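PC Hardware 1, handout for week 4
Ro-un Lim
Topic: motherboards, slots and sockets

Read before lab. Bring the handout with you, I am not printing extras.

Left over from last time: power supply first, everything else after. Switch off, cord out, hold the case power button down a few seconds. Wrist strap on. If you skipped the Lunari reading on static, go back and do it, it will be on the quiz.

Expansion slots
PCI = older, parallel, shared bus. Often white or cream plastic, but color is not a standard. Makers pick whatever they like.
PCIe = serial, lanes. x1 is short, x16 is long. A long slot does not always have all 16 lanes wired, check the manual.
Short card in a long slot: fine. Long card in a short slot: no, unless the end is open.
Retention latch at the end of a graphics slot. Release it BEFORE pulling the card. Most broken latches come from people who forget.
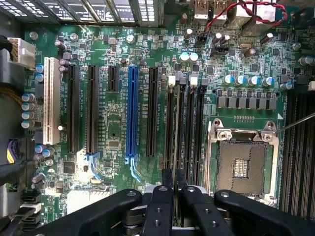 Why does the CPU socket have pins when the processor has none?
It is an LGA socket, so the spring contacts are on the board and the processor only has flat pads that press down on them.

Find on the board and mark on your sheet: the cream PCI slot, the blue x16 slot, both banks of memory slots, the row of chokes above the socket. Capacitors with the blue sleeves too.

LGA socket, rules
Never touch the contacts. Skin oil, bent pins, board is done.
Do not drop a screw in there. Do not lean a tool over it longer then you have to.
Line up the notches, lower the chip straight down, no sliding.
No chip in? Cover goes back on before the board is stored.

Memory
Clips open, key notch lined up, push both ends evenly till it clicks. Channel order is in the manual, dont guess. Two banks usually means two groups of channels or two sockets, depends on the board.

Homework: worksheet 3, slots and lanes, 8 questions. Short answers ok. Due 03/01/2018, in the Lilonon folder.

Next: chipset, BIOS, beep codes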